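## From the Library: Additions to the Nonfiction Shelves
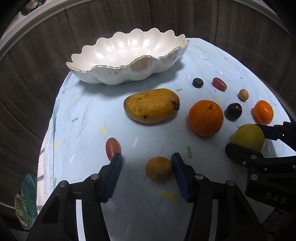 *Mango, orange and other fruit with a white scalloped bowl.*

The Brendden School Library is pleased to announce that 16 new nonfiction titles for grades 3 through 6 have been cataloged and are available for checkout as of 17 February 2022. The selection was made by Oleksandra Yatsenko, Lower School Librarian, in consultation with classroom teachers.

Natural history is well represented. *The Lò River Notebooks* follows a team of freshwater biologists through one field season, with maps and a glossary suited to independent readers in grade 5 and above. Younger students may prefer *Kotero and the Tide Pools*, a photographic account of a single morning on a rocky shore. Its sentences are short and its index is unusually thorough.

History teachers have requested more material on the War of 1812, and two illustrated volumes have been added to the 973 section. Both contain excerpts from letters and are recommended for use with adult guidance.

Each student may borrow up to three titles at a time. The loan period for new books is two weeks, and renewals are not available while another reader is waiting. Holds may be placed at the circulation desk or through the Simen online catalog.

Teachers who wish to reserve a title for classroom use are asked to submit the request form before the end of February.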